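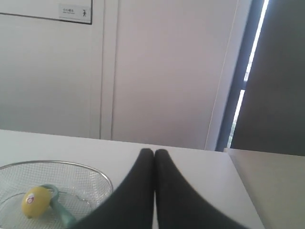

Ondum water supply to change over in May

Households in the eastern half of Ondum will move to a new drinking water source in May, when the treatment works at Sturau takes over from the two boreholes that have served the district until now. The change affects 500 properties between the mill road and the river. Supply pressure will stay the same, but the water will be harder.

Tarek Darwish, supply engineer at the operator Devov, said the boreholes had become costly to run. The pumps are near the end of their working life, and the iron content of the raw water has risen to the point where the filters need backwashing every night. Sturau draws from a chalk aquifer and has spare capacity all year.

Hardness at the tap will rise from 91 to 190 milligrams per litre, measured as calcium carbonate. That moves Ondum from the soft to the moderately hard band on the operator's own scale. Iron will fall below the level at which it stains laundry or leaves a brown film in cisterns.

Work on the connecting main is complete apart from the final valve chamber at Liu, where the old and new networks meet. The chamber was flooded during the winter and the electrical fittings have been replaced. Pressure testing of the last section passed at the first attempt.

The switch itself will take place overnight on a Sunday, starting at 2 a.m., when demand is lowest. Crews will close the borehole outlet in stages and open the Liu valve at the same rate, so that flow in the older cast-iron pipes does not reverse suddenly. Some discoloured water is still expected in streets at the end of the line — mainly those north of the school. Customers there should run the cold kitchen tap until it clears and should not use hot water or start a washing machine before then.

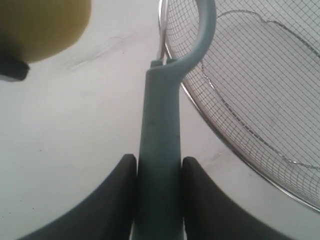 Changes in the home

Dishwashers with a hardness setting should be adjusted after the switch. The manual will give the correct position for 190 milligrams per litre. Kettles will need descaling more often than before, and shower heads may show white deposits within a few weeks. Combination boilers do not need any change, though owners with a scale inhibitor fitted should check the date on the cartridge.

Fish keepers should make smaller and more frequent water changes during the first fortnight. Majdi Bitar, who manages water quality for Devov, said the new supply was slightly more alkaline and that species kept in soft water would need a gradual move. Home dialysis patients have been contacted separately.

Samples will be taken daily at four points in the network for the first month and weekly after that. Results will be posted at the district office.

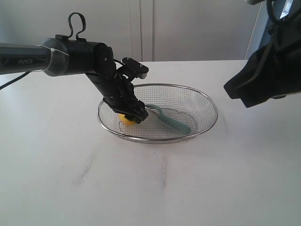
Will bills go up as a result of the change?

The tariff stays as it is for the current charging year. Devov has said that the cost of the connecting main was included in the last price review, and that the boreholes will be kept on standby, with their upkeep paid for out of the existing maintenance budget.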